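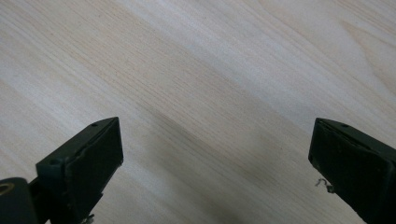 *Pale wood grain.*

# Matchday and ticket questions, Larkedden FC

Last updated 13th February. Prices are on the ticket page and aren't repeated in these answers.

## Tickets

**When do home tickets go on sale?**

League tickets go on sale to season ticket holders and members 21 days before the match, and to everyone else a week after that. Cup ties are different. We often get less than two weeks between the draw and the game, so the member window can be as short as 48 hours. Sale times are posted on the news page once the league or the competition has confirmed the kickoff.

**Can I buy at the gate?**

Yes, for most league games. The two windows on Station Lane open 90 minutes before kickoff and take cards and cash. If a match has sold out, we post it on the news page by noon on the day and the windows only handle collections.

The Brurkira game in November sold out, with 3,255 home supporters and a full away section. Expect the return cup tie to be the same.

**How many people does the ground hold?**

The safety certificate for home areas is 3,512. That includes 826 seats in the Main Stand. The rest is covered terrace on the North Side and open terrace at the Quarry End. The away section has its own certificate and isn't included.

**Are terrace places numbered?**

No. Your ticket shows which terrace you are on, and you stand wherever there is room. Seats in the Main Stand are numbered, and stewards will ask you to move if you are in someone else's.

**I have a season ticket. Do I have to reserve my seat for cup games?**

Yes. Season tickets cover league matches only. Your usual seat is held for you until the end of the member window. After that it goes on general sale, and we can't move the buyer.

**Can I lend my season ticket to a friend?**

You can transfer it for a single match through your account up to two hours before kickoff. Adult to adult and junior to junior are free. If an adult is using a junior or senior ticket, the difference has to be paid at the window. Nine transfers are allowed per season.

**I lost my card. What now?**

Email the ticket office with your name and date of birth. Charoen Kamolrat will cancel the old card and leave a paper ticket at the collection window for the next home game. The new card comes by mail. The first replacement in a season is free.

**What happens to my ticket if the match is postponed?**

It stays valid for the new date. If you can't make the new date, ask for a refund at least 24 hours before the rearranged kickoff. A match that is abandoned after halftime follows the league's own rule, which is half price entry to the replay.

## Getting in

**What time do the turnstiles open?**

One hour before kickoff for league games and 75 minutes before for cup games. The Quarry End turnstiles sometimes open later than the others if the pitch inspection runs on. If that happens, go in through the North Side and a steward will walk you around.

**Which entrance should I use?**

- Main Stand: gates 1 and 2, Station Lane
- North Side: gates 3 to 5, Station Lane, past the bike racks
- Quarry End: gate 6, Plumitz Road
- Away supporters: gate 8, Plumitz Road only

Gate 7 is for deliveries and ambulances. Please don't wait in front of it.

**Can I bring a bag?**

Small bags are fine and will be looked through. Anything that won't fit under a seat has to go to the bag store at gate 1. The bag store closes 30 minutes after the final whistle, and what is left goes to the ticket office until the next working day.

**Food and drink from home?**

Sandwiches and snacks, yes. Water in plastic bottles up to half a liter, yes. Glass, cans and metal flasks, no.

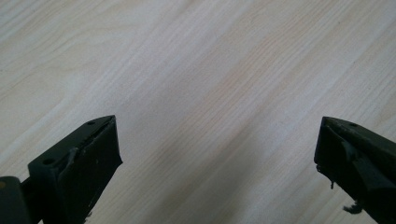
*Light wood-grain surface, close up.*

**Are drums and flags allowed?**

Flags up to two meters wide don't need permission. Larger ones need a fire certificate, which you should email to us three days ahead. Drums are allowed on the North Side only. Smoke and flares are not allowed anywhere, and people who bring them in are banned for the season.

**Can I get wheelchair access?**

There is a raised platform in the Main Stand and a level area at the front of the North Side. Both have to be booked. A companion ticket is free. The platform is covered, the North Side area is partly covered, and wind from the quarry makes it cold from November on. Ratree Kaewsai takes access bookings by phone or email, and she can also arrange a parking space next to gate 1 if there is one left.

**Is there a family area?**

Block F of the Main Stand. Every adult in block F has to be with at least one child under 14. Under-fives don't need a ticket if they sit on a lap.

## Getting here

**Where do I park?**

The club lot is reserved for permit holders until 20 minutes before kickoff, and by then it is usually full. Most drivers use the lot behind the Nautiyal furniture warehouse, ten minutes away on foot. It's free on weekends. On weeknights you can use it after 6 p.m., but the barrier comes down at 11 p.m., and if a cup game goes to extra time and penalties you should leave promptly.

Don't park on Plumitz Road. It's a bus route and cars are towed.

**Which bus?**

The 14 from the train station stops outside the North Side. The 31 stops at the bottom of the hill. On Sundays only the 14 runs, twice an hour.

**Do you run coaches to away games?**

Yes, to all league games more than 40 miles away. They leave from Station Lane. Seats are booked through the ticket office, and your place is confirmed only once it's paid for. Jaruwan Klinhom is the coach steward and has the list on the day. The coach leaves at the time printed. It doesn't wait for late arrivals, and the fare isn't refunded.

Alcohol isn't permitted on the coaches. Please don't ask the drivers to stop on the way home for food unless it has been agreed before departure.

## The cup tie with Brurkira

**How does the two-leg format work?**

The total score over both matches decides who goes through. Away goals don't count extra. If the total is level after 90 minutes of the second leg, there are 30 minutes of extra time, then penalties.

We lost the first leg 3-1, so we need to win by two goals to force extra time and by three to go through in normal time.

**Who is suspended?**

One player. Our captain, Vichien Limsakul, picked up his second yellow card of the competition in the first leg and misses the return. The card he got in the league the week before doesn't affect it, as the league and the cup keep separate counts.

**Was there a fight between our own players in the first leg?**

Two players had an argument before the third goal. It was about who should have been marking at the corner. Manager Kálmán Dobos talked about it in his press conference and said it was settled in the dressing room. The club has no further comment, and neither player has been fined.

**Will the second leg be on TV?**

No. There will be an audio stream on the club site for members. Highlights go up the next morning.

**Can Larkedden supporters buy tickets for the away section?**

No. Those tickets are sold by Brurkira, and anyone in home colors will be turned away at gate 8 without a refund.

## Inside the ground

**Can I pay cash at the food bars?**

At the Quarry End bar, yes. The other two are card only.

**Where are the restrooms?**

Behind the Main Stand at both ends, and under the North Side next to gate 4. The Quarry End ones were rebuilt over the summer and now have hot water. Accessible restrooms are at gate 1 and gate 4, and stewards hold the key. 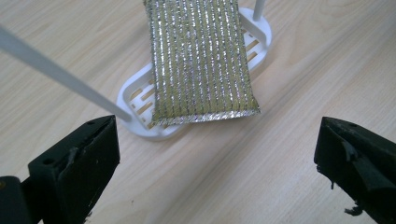
*White plastic soap dish with drainage slots.*

**Can I leave at halftime and come back?**

Not on the same ticket. If there's a medical reason, speak to a steward before you leave and you'll be given a pass.

**Where do I go if I've lost something?**

To the window at gate 1 on the day, or by email after that. Lost property is kept for a month. Phones and wallets are kept in the office safe and you'll be asked to describe them.

**How can a child be a mascot?**

Fill in the form on the community page. Mascots must be between six and 12. There are two places for each league game and none for cup games, and the list for this season is full. Names for next season are taken from the first of June.

**How do I report abuse or bad behavior?**

Tell the nearest steward, or text the matchday number printed on the back of your ticket. Give the block or terrace, and a seat number if there is one. Texts are read during the match by the control room. After the match, use the ticket office email and put "matchday report" in the subject line.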